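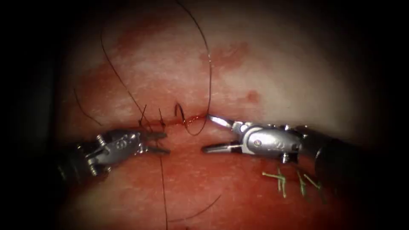
Section 4: Closing the long cut

Most people spoil their first Flinadano pad by pulling too hard. They have spent an evening on knots, they are proud of the knots, and they haul each one down as if mooring a ferry. The pad then puckers, the edges roll under, and the whole thing starts to look like the corner of a badly made bed. What you want is two edges lying side by side with a thin red seam between them, and a needle that still has a generous loop of black thread behind it, enough to wander off up the pad and come back again. Red smears on the pale surface don't matter. The seam does.

You should already have worked through Section 3 (short cuts, single stitches) and have a pad that has rested overnight in its tray. If you skipped Section 3, the pad won't know, but you will by step 6.

What you need

One pad from the Prullgate pack, soaked as in Section 2
Black thread, one length of 600 mm, on a small curved needle
The blood sachet, unopened until step 3
Two tray clips
Blunt probe
Paper towels, more than you think
The sharps pot, with its lid off and within reach

Setting out

1. Lay the pad pale side up in the tray and clip it at both short ends. It should lie flat without being stretched. If you can strum it, let it out a little.

2. Make the cut across the middle, left to right, in one go. Stop well short of the clips. A cut that reaches the clip will carry on reaching after you have stopped.

3. Open the blood sachet over the tray, never over the table. Dab a little along the cut and let it find its own way down. The remainder keeps until Friday in a fridge that nobody else uses for lunch.

NOTE: The sachet stains. It stains towels, cuffs, grouting and, in one letter we keep on the wall at Arkescombe, a wedding invitation.

The first stitch

4. Start at one end of the cut. Bring the needle in at a right angle to the surface, a few millimetres back from the edge, and follow the curve of it round. The needle is bent for a reason. Pushing it straight ahead makes a larger hole and a shorter temper.

5. Come up through the opposite edge at the same distance back and the same depth. If one side is shallow and the other deep, you will make a step, and you will feel it with the probe later on.

6. Draw the thread through slowly until a short tail is left. Keep the long end lying loosely on the pad, clear of the cut. When it gets under the needle it makes a knot of its own, and always a better one than yours.

7. Tie down in three throws. The first brings the edges together, the second holds them there and the third is for your peace of mind. Stop as soon as the edges touch.

CAUTION: Never reach for a dropped needle with your fingers. Find it by eye first, then pick it up with an instrument. Count the needles out and count them back in. If the totals disagree, nobody sits down.

Working along

8. Trim the tails, leaving enough to get hold of at removal. Keep them all to one side of the cut so that they don't get sewn into the next stitch.

9. Move along by the same distance each time. Marking the pad beforehand is allowed. Randi Ekström, who wrote the first edition of this guide, called it cheating and then did it on every pad she ever closed.

10. When the thread gets too short to loop comfortably, change it. Squeezing out one last stitch from a stub costs more time than threading up again, and the language is worse.

11. At the far end, look for a little fold of spare pad. This means that one edge has crept ahead of the other. Take out the last two stitches and share the difference between them. Taking out only one moves the fold along to where you will notice it tomorrow.

Checking the closure

12. Blot. Do not wipe. Wiping drags the tails about and hides the gaps you are looking for.

13. Run the blunt probe lightly along the join. It should travel without dropping in. If it drops, put a stitch there. If it drops everywhere, treat the pad as a useful experience and turn it over.

NOTE: The underside takes one more cut of the same length. It will not take a third, however promising it looks.

Clearing up

14. Needles into the sharps pot first, before anyone offers you tea.

15. Rinse the tray in cold water. Hot water sets the stain, and you will have a pink tray for as long as you own it.

16. Bag the finished pad, tie the bag and put it out with the rest of the waste. Please don't post it to us for marking. We had one in March.

Spare parts for this section

Tray clips, pair: order as 188
Blood sachets, box: order as 991
Baek lidded tray: order as 19, and say whether you want the lid, as the name has misled people

Section 5 covers taking the stitches out again, a quicker job and for some reason a much more popular one.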